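4.2 Bin-to-bin transfer with the Dradus kit

The Dradus two-arm kit was evaluated on a sorting task in the layout shown in Fig. 6. Gachanja and Fröhlich ran 113 trials under the vendor's default settings.
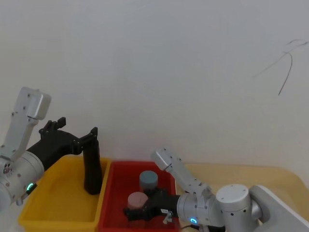
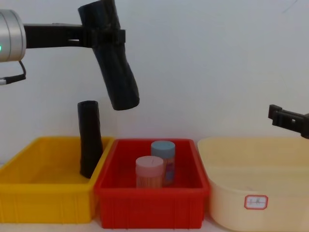 Fig. 6. Left and right arms at the yellow and red bins. Two lidded jars stand in the red bin (second view).

Setup took 40 minutes – mostly calibration of the wrists. Grip force was left at the factory value, and the Onum planner was used without changes.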